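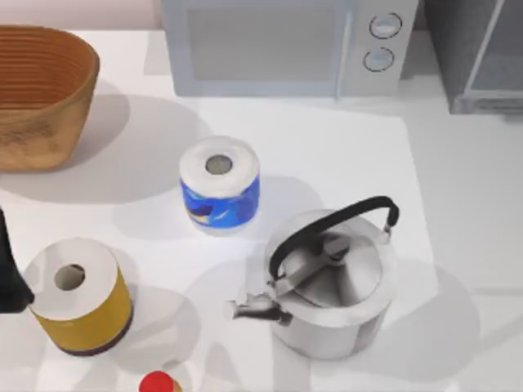

Posted Wednesday, May 2, 2018 by Evdokia Galanis

Sim success rate way higher than real, is my randomization wrong?

Training a grasp policy in the Surkum simulator, kitchen counter scenes. Task is pick up the kettle by the handle. 3000 training episodes, colours and lighting randomised every reset, object positions too. Sim looks great. On the real bench it goes for the handle and closes short, nearly every time. Depth looks OK to me. Paper towel rolls it handles fine in both. What am I missing? Deadline soon so quick answers welcome, sorry for typos

2 answers

Netura
Had the same thing in January. Couple of questions first. Are you randomising camera pose or only the lights? If the camera is fixed in sim the policy just memorises the offset, and your real mount is never exactly there. Jitter it each reset, small, a cm or two and a few degrees. Also check the depth. Polished steel renders clean in sim depth but on a real sensor you get holes all over the body, and a thin black handle can dissapear altogether. Punch random holes in the sim depth around the kettle and retrain. I ran 8 seeds with and without, and the hole version was the better one on the bench in all 8. Centre crop didnt matter.

Would also log the gripper closing point in both, then you can see if its a constant offset (calibration) or scattered (perception). Do that before retraining anything.

Clonent
more episodes. 3000 is nothing for this, we used way more. or just put matte tape on the kettle lol

Contact us | © 2018 | Back to top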